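How to read an old town plan before you visit

Looking at a town's street plan before you go is one of the great free pleasures of travelling, and it makes the buildings so much easier to understand! I'll use Siltby, my favourite, but the method suits any town with a bit of age to it.

Start with the oldest map you can find. For Siltby that's the survey of 1663, and the library will let you look at a copy if you ask at the desk. Don't worry about the street names yet. Trace the waterlines first, in blue, then the main streets in pencil. Tracing paper at 50 gsm is lovely for this (thin enough to see through, and it doesn't tear when you rub things out).

Next, find a modern plan and enlarge or shrink it until two fixed points match. I use the church tower and the old lock, which are 490 metres apart. Lay your tracing on top and turn it slowly until everything clicks into place. It's a wonderful moment! 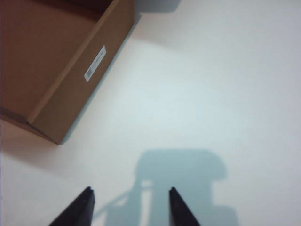 Now look for the bends. A street that curves for no clear reason is very often following water that was filled in long ago. Sultevside is a perfect case: the whole terrace bows gently to the left, and on the tracing it sits right along the edge of the old harbour basin.

Mark anything that doesn't line up, too. The Cattaneo building, finished in 2000, cuts straight across three old plots, and Ornella Serra's design shows where each boundary ran with a change of brick in the front wall. Go and find all three, they're great fun to spot.

Last of all, walk it with the tracing in your hand, ideally in December when the trees are bare and you can see the rooflines.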